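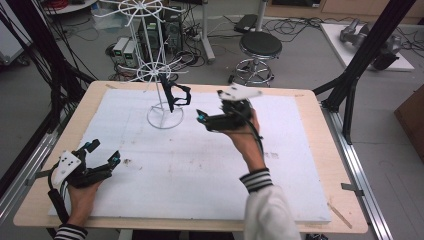 About Tirnau

Tirnau teaches robots to do things with their hands. More exactly, we do the things with our own hands, many times over, while holding the sort of gripper the robot will later be holding, and then the robot gets the credit.

The company started in Getton, above a shop that sold bathroom tiles, with one arm and a joystick. The joystick was a mistake. Driving an arm to a coffee mug by remote control took most of a morning, and what the arm learned from it was mainly hesitation. We still use remote control where a job calls for it (heavy parts, tight corners, anything we would prefer not to stand next to), but most of our teaching is now done by people with a gripper in each fist, hanging things up and taking them down again.

It is less glamorous than the word "robotics" led some of our parents to believe.

What we do

Customers send us a task. Usually it is one their staff are tired of: hooking parts onto a rack, sorting clips, closing a box that has never wanted to be closed. We set it up on a table, work out how a person with two fingers per hand would manage it, and record that person managing it. A typical task takes 247 demonstrations before we train anything. The current house record is 679, for a zipper. We don't take zippers anymore.

After training, the arm tries. Then we watch what it gets wrong and go back to the table. Most projects go through this 3 times, and we price them that way from the start, so that the bill is boring even when the robot isn't.

Linus

Linus is our recording software. It takes in whatever the hands are doing, lines it up in time and throws out the takes where the demonstrator sneezed or dropped the part. It is fussy and usually right. Customers who want to do their own demonstrating can rent Linus with a pair of grippers and up to 2 days of training from us, most of which goes on persuading people to slow down.

Where we are

We moved to the Sheehan building in December and have nearly finished unpacking. There is a freight elevator and enough floor for all our cables, which have spread out to fill it.

Visitors are welcome by arrangement. Our next open afternoon is 26th September, when you can pick up the grippers and try hanging something on a hook yourself. Most people are worse at it than they expect, and we keep the recordings only if you say we can.

Working here

We hire demonstrators a few times a year. You need steady hands, patience and a tolerance for doing the same thing again slightly to the left. No engineering background required. Send a short note through the contact page and tell us the most repetitive job you ever liked.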